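4.3 Vorführen einer Aufgabe per Fernsteuerung

Dieser Abschnitt beschreibt die Aufzeichnung von Vorführungen mit dem Handgerät Jusorus in der Simulationsumgebung Savach. Für das Handführen am realen Arm gilt Abschnitt 4.4. Die Kalibrierung nach Abschnitt 3 muss abgeschlossen sein.

Voraussetzungen

– Savach ist gestartet, die Statuszeile zeigt »Bereit«.
– Das Handgerät ist mit dem Leitrechner gekoppelt.
– Auf dem Datenträger ist genügend Speicherplatz für die geplante Anzahl von Vorführungen frei.

VORSICHT
Vor Beginn der Aufzeichnung prüfen, ob im Menü »Ziel« der Eintrag »Simulation« gewählt ist. Steht dort »Arm«, werden alle Bewegungen des Handgeräts an den realen Arm übertragen. Der Not-Halt am Bedienpult muss in diesem Fall jederzeit erreichbar sein.

Szene laden

1. Menü »Szene« öffnen und die gewünschte Tischszene auswählen.
2. Startwert für die Objektanordnung eintragen. Bleibt das Feld leer, vergibt Savach einen Zufallswert und schreibt ihn in die Protokolldatei.
3. »Anwenden« drücken und warten, bis alle Gegenstände zur Ruhe gekommen sind.
4. Arm mit der Taste H in die Grundstellung fahren.

Gegenstände, die beim Laden vom Tisch fallen, werden nicht automatisch ersetzt. Die Szene ist dann mit einem anderen Startwert neu zu laden.

Für die ersten Übungen empfiehlt sich eine Szene mit wenigen, deutlich getrennt liegenden Objekten. Schalen und andere offene Behälter eignen sich als Ablageziel. Flache Teile sind schwieriger zu greifen, da die Finger dicht über der Tischplatte schließen müssen.
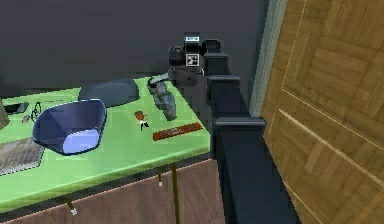
Die Ansicht lässt sich während der Vorführung mit den Tasten 1 bis 4 umschalten. Die Umschaltung wirkt nur auf die Anzeige des Bedieners. Aufgezeichnet werden stets die Kameras, die in der Projektdatei eingetragen sind.

Vorführung aufzeichnen

5. Aufgabentext in das Feld »Anweisung« eintragen. Der Text muss das zu greifende Objekt und den Ablageort eindeutig benennen.
6. Freigabetaste am Handgerät halten. Der Greifer folgt der Handbewegung nur, solange die Taste gedrückt ist.
7. Aufzeichnung mit der Taste R starten.
8. Greifer über das Objekt führen, Ausrichtung korrigieren, senkrecht absenken.
9. Greifer mit dem Zeigefingerhebel schließen und das Objekt anheben.
10. Ablageort anfahren, Greifer öffnen und nach oben wegfahren.
11. Aufzeichnung mit der Taste R beenden.

HINWEIS
Eine Vorführung darf höchstens 600 Zeitschritte umfassen. Wird der Wert überschritten, bricht Savach die Aufzeichnung mit der Meldung 684 ab und verwirft die Daten. Häufige Ursache sind lange Pausen zwischen Anfahren und Greifen.

Zum Nachgreifen die Freigabetaste loslassen, die Hand in eine bequeme Lage bringen und die Taste erneut drücken. Der Arm hält währenddessen seine Position. Solche Unterbrechungen werden mitgezählt, bei der Nachbearbeitung aber entfernt, sofern die Option »Stillstand kürzen« gesetzt ist.

Vorführung bewerten

12. Wiedergabe mit der Taste P starten.
13. Ergebnis als »gültig«, »teilweise« oder »ungültig« kennzeichnen.
14. Mit »Speichern« bestätigen.

Als ungültig gilt jede Vorführung, bei der der Greifer die Tischplatte berührt oder ein unbeteiligtes Objekt verschoben hat. Vorführungen mit zweitem Greifversuch sind als »teilweise« zu kennzeichnen. Für das Training einer neuen Aufgabe sind 300 gültige Vorführungen mit wechselnden Startwerten vorzusehen.

Weiter mit Abschnitt 4.4, Handführen am realen Arm.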